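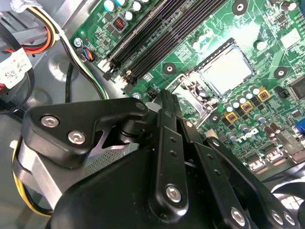 Wanted: bench hands for old desktop computers
Lerkamside Reuse Workshop
Posted November 7, 2018

We are hiring 2 people to take apart, clean, fix and put back together desktop computers that somebody else has finished with. The job is part-time, it is paid, and it involves more dust than you are picturing. If you have ever opened a tower to "just have a quick look" and surfaced four hours later with a lap full of screws, please keep reading.

Who we are

The workshop sits on the ground floor of the old Yáñez print building in Lerkamside, between a place that reupholsters bar stools and a place whose business we have never been able to work out. We take in retired office machines from around Preten, get them working if they can be got working, and pass them on to schools, clubs and people who need a computer that turns on. Those that can't be saved get stripped, and the good parts go into the drawers. The drawers are a story of their own and you will get to know them.

Last year 765 towers came through the door. This year there will be more, thanks to an office park that has discovered laptops.

What you would be doing

Mostly, towers. The side panel comes off, you look in, and you form an opinion. Then you check that opinion against the intake sheet, where the previous owner has written something like "slow" or "smells" or, memorably, "haunted."

A lot of what reaches us is Dell, from the years when offices bought them by the pallet. You will learn those green boards better than you know your own kitchen. A normal shift goes something like this:

- Unplug everything, hold the power button down, put on the wrist strap. Every time, including the time you are in a hurry.
- Blow out the dust, at the extraction bench and never at your own bench. Your neighbor has a sandwich.
- Lift the cooler, clean off the old thermal paste, put on new. A blob the size of a pea. We have seen what happens when people's idea of a pea varies.
- Check every memory slot, one stick at a time. Yes, all of them. Yes, even if the machine boots.
- Look over the capacitors for bulging tops and anything crusty. Mark the bad ones on the sheet.
- Spin the case fans with a finger, listen, and write down what you heard in words another adult could understand. "Bad" is not enough. "Grinds, then sulks" is fine.

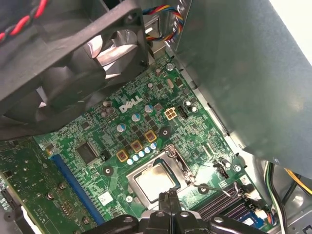
Cables deserve their own paragraph. Whoever last closed up the machine you are opening did it at five to five and wanted to go home, and the wires were put wherever the wires would go. You will route them again so they stay out of the fan blades and the next person can find the connectors. It's slow work. Some people find it soothing and some people quit, and we would like to find out which you are before we print you a badge.

After that it's on to testing. Machines that pass the first look go on the rack overnight with Lemia, our in-house test disk, which runs everything hard and prints a report in the morning. Lemia was written some years ago and has the manners of its era. It will tell you a hard drive is fine and then, three pages later, in very small letters, that the hard drive is not fine. Reading to the end is part of the job.

What we need from you

You don't need a degree or a certificate. You should be able to tell a power connector from a data connector, and be willing to learn the rest from the person at the next bench, who will explain it at length. Beyond that:

Steady hands and patience with small screws. We sort ours by thread and length, into labeled tins, and feelings run high on this subject.

Handwriting that other people can read. The sheets follow the machine through the whole building and get read by strangers.

The nerve to say "I broke it." Everyone here has bent a pin. The ones we worry about are those who put the lid back on and walked away whistling.

You should be able to lift a desktop tower from a cart to a bench without help. If that's a problem but the rest sounds like you, write to us anyway – there is plenty of work at the parts drawers and on the test rack that involves no lifting, and we would sooner move the towers to you than lose a good pair of eyes. 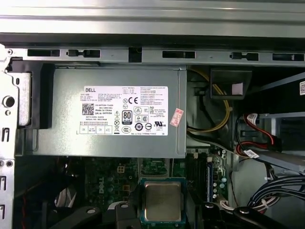 One firm rule, and it's the only one we put in bold on the wall. Power supplies come out of the machine whole, get their label copied onto the sheet, and go on the shelf. They do not get opened. It doesn't matter that you watched a video. A power supply can hold a charge long after it has been unplugged, and we have no repair step that involves looking inside one. If the tester says it's dead, it goes in the gray crate and we all move on with our lives.

Copying the label is duller than it sounds. There is a good deal of very small print on these things and we want the part number and the revision, not the general mood. A magnifier is provided. So is a second magnifier, on a chain, since the first one wanders.

What you get

Hourly pay at the Preten city rate for trained bench work, from your first day, including the days when you are mostly watching. Shifts are four hours, mornings or afternoons, and you can ask for three or four shifts a week. Paid breaks. Gloves, dust masks, wrist strap and a full set of drivers, which are yours to use and not to take home, however attached you become.

We also run a parts allowance. After your first three months you can build yourself one machine a year out of the drawers, free, on your own time. Past results have ranged from very decent to a computer with 236 hours of work in it that can play one game.

What you don't get: a window. There is a skylight, and people speak well of it. The heating is either on or off, and in June you will wish the second setting did more. The radio is decided by rota and appeals are not heard. Coffee is free and tastes it.

How the trial works

We don't hold interviews across a table. If your letter looks promising, you come in for one paid trial shift. We give you a working tower and ask you to take it down to the bare chassis, lay the parts out on the mat, and build it back up again. Then we plug it in and everybody stands around pretending not to care.

Speed doesn't count. We look at where you put the screws, whether you force anything, and what you do when a clip won't let go. Asking for help during the trial is allowed, and has never cost anybody the job. One of our best people spent her first twenty minutes looking for the power button on a machine she had already unplugged.

Bring closed shoes and clothes that you don't love. Tie back long hair. Leave rings and bracelets at home or in your pocket.

To apply

Write us one page, on paper or by email, telling us about something you took apart. It can be a computer, a toaster, a bicycle hub, a clock your grandmother was fond of. Say whether it went back together. A truthful account of a disaster beats a list of software you have used.

Put "bench" in the subject line or on the envelope, along with the shifts you could work and a phone number. Letters can go in the slot on the street side of the Yáñez building. Please use the slot marked Lerkamside Reuse. The bar stool people are very nice but they have started to reply.

We read letters as they come in and will keep the posting up until both places are filled. If you would rather see the workshop before you write, the door is open during afternoon shifts. Knock loudly, the compressor may be running.

Please don't bring a computer with you to be looked at. We know it's only making a little noise.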